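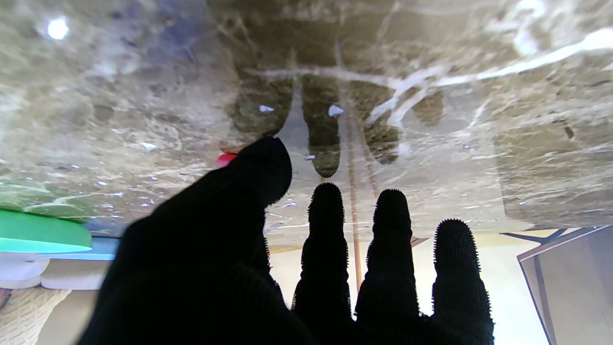
Page last changed: June, 4:40 p.m.

Flustley Model Kits — Customer Support
Case record 181
Product: Cevadell articulated figure kit, 1/60 scale, 104 parts
Subject: Waist joint does not seat; upper body leans forward after assembly
Reported by: Rekha Dixit
Assigned to: Shufen Xiao, Kit Support
Status: Resolved, instruction correction pending

Initial report

The customer reports that the upper body of the Cevadell figure will not stand straight on the hip block. The torso was assembled according to the instruction booklet and pressed onto the waist ball. It can be turned from side to side but tips forward as soon as the arms are attached. The customer also notes a thin gap at the back of the waist that does not close under hand pressure.

The kit was bought new, and the box was sealed. No paint or primer has been applied. The customer used side cutters and a sanding stick, and has built other kits in the same scale without difficulty. The customer asks whether a replacement joint can be sent, or whether the part may be glued in place.

First response (S. Xiao)

Thank you for contacting Flustley Model Kits. Please do not apply glue to the waist joint at this stage. Cement will soften the ball and may bond it to the socket, after which neither part can be recovered and the hip block would also have to be replaced.

Before a part is sent, we would ask you to confirm the following.

The printed letter on the runner from which the waist ball was cut. It should be runner D, which is the softer gray plastic. The ball on runner B is of similar size and is intended for the display stand adapter.

Whether any of the gate remains on the underside of the ball. Even a small raised nub will hold the joint off its seat.

The printing code on the back cover of the booklet, at the lower corner next to the recycling mark.

Please also state whether the joint cover was fitted before or after the ball was pressed in.

Customer reply

The ball came from runner D. The stub of the empty gate is still on the runner and matches the diagram. There was a small nub on the underside, which has now been trimmed and sanded flat. The fit improved slightly, but the figure still leans. The joint cover was fitted first, as shown in the booklet. The booklet ends in the letter P.

The customer adds that the head, both arms and both legs went together without trouble, and that the problem appeared only when the two halves of the body were joined.

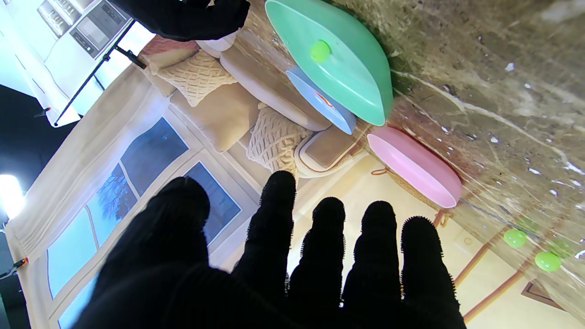 The letter P identifies booklets printed for the Panganiban distribution center. These share their drawings with the Istthorpe edition but were laid out again to fit a smaller page size. Support has requested a copy of both editions from the document store so that the torso pages can be compared side by side.

Internal note, torso comparison

Both booklets were checked against an assembled sample from stock. In the Istthorpe edition, step 3 of the torso section shows the waist cover with its notch toward the back of the figure. In the Panganiban edition, the same cover is drawn from below, and the small arrow marking the notch has been left out. A builder following the drawing as printed would reasonably place the notch toward the front.

The cover will go on either way. The two pegs are the same diameter and are set at the same distance from the center line, so there is no resistance to warn the builder. With the notch at the front, the inner lip sits under the rear edge of the ball socket and raises it. The figure then leans forward under the weight of the arms, and a gap remains at the back of the waist.

The fault was reproduced on the sample by turning the cover around. Returning the cover to its proper position removed the lean at once. The waist ball, the socket and the hip block were measured against the reference parts, and no fault was found in any of them.

Second response (S. Xiao)

We have been able to reproduce the condition you describe. The waist joint itself is not defective. The cover above it appears to have been fitted the wrong way around, and we believe that the drawing in your booklet led you to do so. Please accept our apology for the error and for the time it has cost you.

The cover can be removed without damage if it has not been glued. The procedure is given below.

1. Remove both arms and the head. The arms pull straight out from the shoulder pegs. Do not twist them.

2. Separate the torso from the hip block. Hold the hip block by its sides and draw the torso upward with a slight rocking motion from left to right. Do not rock from front to back, as the front skirt plate may catch.

3. Warm the waist cover. Place the torso alone in warm tap water for up to 60 seconds. The water should be comfortable to the hand. Boiling water must not be used. Dry the torso fully afterward.

4. Insert a parts separator, or the back of a hobby knife blade, into the seam beside the left peg. Open the seam a little, then move to the right peg and do the same. Work from one side to the other until the cover is free.

5. Turn the cover so that the notch faces the back of the figure. Press both pegs home evenly. No gap should be visible at either side.

6. Refit the torso to the hip block and check that it stands upright before the arms are replaced.

If a peg has turned white from stress, the part may still be used. If a peg has broken, please reply to this case and a replacement cover will be sent at no charge. There is no need to return the original part.

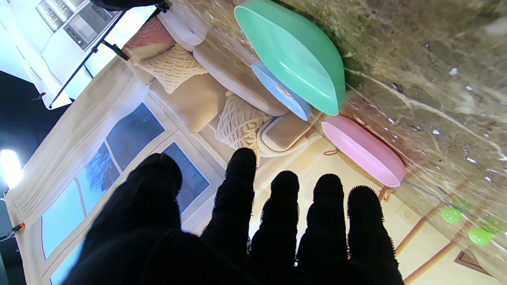
Decals placed across the seam should be removed before step 4. The foil stickers supplied with the Cevadell do not lift cleanly once they have been pressed into a panel line, and a second sheet can be included with any parts shipment if you tell us which ones were used. Water-slide decals from other makers cannot be replaced under this case.

Customer reply

The customer carried out the procedure in the evening and confirms that the cover had been fitted with the notch at the front. The left peg came free without trouble. The right peg was tight and a small piece broke from its tip. The cover has been refitted in the correct position and holds on the left side but can be lifted slightly on the right.

The figure now stands upright with both arms attached and with the shield held in the left hand. The customer asks for a replacement cover and for one set of the chest stickers, which tore on removal. The customer also asks whether other pages of the same booklet contain errors, as the leg armor has not yet been fitted.

Third response (S. Xiao)

A replacement waist cover and one foil sticker sheet have been entered for shipment. The cover will arrive attached to a short length of runner. Please cut it away in two passes, leaving a little of the gate at first and trimming it afterward, as the pegs on this part are thin where they meet the body.

With regard to the remaining pages, the full booklet has been compared with the Istthorpe edition. No other error affecting assembly was found. One difference may be of use to you: the leg armor drawings in your booklet show the right leg only, with a mark for mirrored assembly. The left leg uses the same steps, but the knee plates are not interchangeable. The left plate carries a small raised dot on its inner face.

You may continue with the leg armor while you wait for the parts. We suggest that the figure be supported on its stand until the new cover is in place, and that the waist not be turned more than necessary.

Closing entry

The customer confirms receipt of the parts. The new cover was fitted and sits flush on both sides. The waist turns and leans as intended. The customer has no further questions and agrees to the closing of the case.

Actions arising

Correction slip for the Panganiban edition, torso section, to restore the arrow and add the words "notch to rear." Owner: S. Xiao. Draft sent for review.

Remaining booklets at Panganiban to be held until the slip is available. Boxes already packed will not be opened. The notice will be placed on the product support page instead — see the entry for Cevadell, waist joint.

Spare waist covers to be added to the regular parts stock. The part has so far been available only as a complete runner.

The drawing is to be reviewed at the next reprint, with a view to showing the cover from above in all editions.
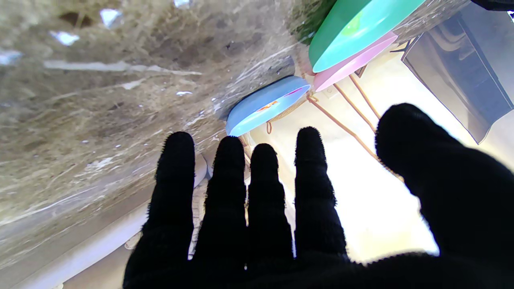
Category: Articulated Figures / Assembly and Fit

Customers who observe a forward lean in the Cevadell kit should first check the printing code on the back cover of the booklet. If the code ends in P, refer to the second response in this record and follow the removal steps in order. If the code ends in any other letter, please open a new case and state the runner letter of the waist ball, the position of the cover notch, and whether paint or cement has been used on the torso.

Requests for replacement parts should quote the part letter and number as printed on the runner tag. Cases with parts already in transit cannot be amended; a further part may be requested by reply once the first shipment has been received.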